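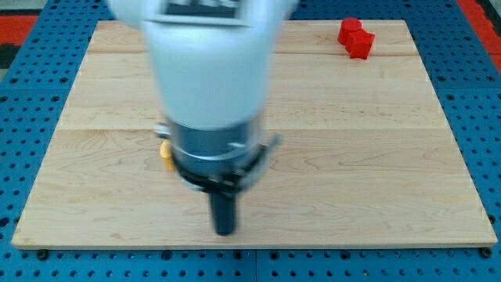
4 min read

Makris Sorting and Placement Cell

The Makris cell is a bench-height robot workstation for light sorting, kitting and placement. It is supplied by Rerlow to packing rooms, repair depots and small assembly shops where parts arrive mixed and have to be moved into order before the next step can begin. Each cell consists of one white arm, a tool mount, a perforated blue table and a work board fastened to the table.

Work surface

The standard board is pale wood and lies flat on the table. Boards can be changed by one person with hand tools. The table holes form a regular grid, so that fixtures, trays and stops can be returned to the same position after cleaning or a change of product. Customers who handle oily parts should ask for the sealed board, order code Etton 42.

Tooling

A single black finger is used to push and separate small pieces such as the red cylinder and cube used in setup. It is suited to parts that slide. Parts that must be lifted require the two-jaw tool or the suction tool, both sold separately. Tools are exchanged at the wrist with the arm stopped and locked.

What changes for staff

Rerlow asks every customer to review job duties before a cell is put into service. In most workplaces the operator no longer sorts by hand for a full shift. The same person loads the board, checks finished trays, clears parts the arm has refused and records faults. This is lighter on the wrists and shoulders, but it calls for closer attention at certain points in the shift, and break schedules may need to be revised to match.

At the Plelel repair depot, two cells were placed on the returns line in August. Sorting staff kept their grade and hours. Four of them completed the operator course and now set up their own boards; the others moved to inspection, where there had been a standing backlog. The depot reports that a typical tray of 800 small parts is now finished within the morning shift. It also reports that the first weeks were slower than hand sorting while staff learned which parts to keep off the board.

Operators should have a say in where the cell stands. Reach, lighting and the path to the stop button are best settled with the people who will use them, and Rerlow's installer will hold a walk-through on site for this purpose.

Training

The operator course takes two days and requires no programming background. It covers loading, safe stopping, tool changes and teaching a new layout. A further one-day course is offered for shift leads. Course places for the coming month are released each Friday.

Safety

A risk review of the finished installation is the duty of the employer. The arm must not be run with its guards or area sensors disabled. Hands are to be kept clear of the board until the status light is steady.

Specifications

Cells per controller: up to two
Largest board length: 1000 mm
Supplied table fixtures: 23
Power: standard wall outlet
Noise: suitable for shared rooms

Ordering

Quotations are prepared after a parts sample has been received. Please send mixed parts in the condition in which they normally reach your staff, including damaged ones.

Related products: Etton boards and trays; Makris two-jaw tool; Makris suction tool; replacement fingers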